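To: famstead-residents
Subject: Re: Gas main replacement and the shared kitchens
From: Famstead Housing Office

Dear residents,

The Housing Office thanks all those who wrote in reply to the first notice. The earlier message is quoted in part so that the answers can be read next to the points they concern.

> The gas supply to Peseck and Hsueh buildings will be shut off
> in December while Stutex replaces the main under the courtyard.
> The work is expected to last 14 days. Heating and hot water are
> on a separate supply and will not be affected. Residents will
> be asked to use electric cooking equipment during this period.
> Will every household receive a hot plate, or only those who
> ask for one?

Every household in the two buildings may have one. The Office holds 600 single hot plates, and they will be issued from the front desk on the ground floor of Hsueh between 4 p.m. and 8 p.m. Please bring your key card. Hot plates are signed out to the apartment and should be returned clean to the same desk once the gas is back on.

The hot plates have one ring only. Meals that need a single covered pan, such as boiled corn, rice or soup, are best suited to them. A small saucepan with a close-fitting lid will come to the boil sooner and use less power.
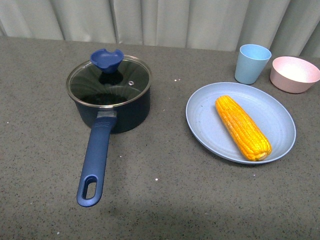 Electrical load

The kitchen circuits in Peseck are older than those in Hsueh. Each is limited to 3,000 watts, and the hot plates draw 2,000 watts on the high setting. Residents of Peseck are therefore asked not to run a kettle, toaster or space heater on the kitchen circuit while the hot plate is on. If a breaker trips, switch off the hot plate, unplug it and reset the breaker once. Should it trip again, call the maintenance line and leave the breaker off.

Extension cords may not be used. This applies to both buildings.

Placement of equipment

Hot plates must stand on a firm, level surface and be kept well clear of curtains, paper and dish towels. In apartments where the table is set against a window, please move the hot plate to the counter beside the sink - or ask the desk for help if there is no free outlet there.
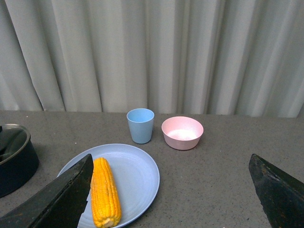
Gray speckled tabletop with pleated curtain behind.

Restoring the gas supply

Stutex will need to enter each apartment to test the connection and relight the stove. A card giving a two-hour window will be placed under your door the evening before. If no adult can be at home, sign the entry permission form at the desk. Stoves that have not been tested must not be used, even if gas is present at the burner.

Two residents asked whether the laundry room dryers in Hsueh will be out of service. They are gas dryers and will be off for the full period. The washers will run as usual, and the dryers in the annex are electric and open to both buildings until 10 p.m.

Further questions may be sent to this list or left in writing at the front desk.

Famstead Housing Office
Peseck and Hsueh Buildings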